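Unit 2. Good practice at the shared assembly bench
Course notes, Wultach training line

In Unit 1 we spoke about the robot cell. Now we look at the manual bench beside it, where many small mistakes begin.

Rules to learn for the test in August:

1. Before you put a hand into the robot area, stop the robot with the switch and wait for the lamp. A paused program is not a stopped robot.
2. Keep cables out of the place where the hands work.
3. Each kind of part has its own place. Screws do not go under the clamps.
4. The work sheet stays where you can read it - also when the table is full.
5. If the robot drops a part, do not give it back to the feeder. Write it down and put it in the box for checking.

The robot may hand over up to 20 parts in one cycle. When the bench cannot follow, stop the cycle and call the line leader.

Clamps and screws at the bench, with the screwdriver at the right side:

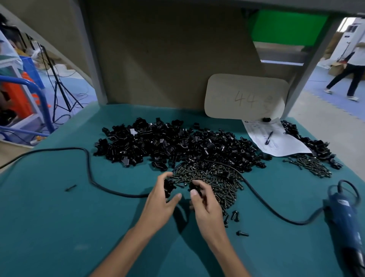 Evdokia Fragkou asked if rule 5 is also valid when the part fell only on the mat and looks clean. It is valid. A small crack is hard to see, and the gripper of the Savum cell can press on it again.

For next time read form 794, both pages.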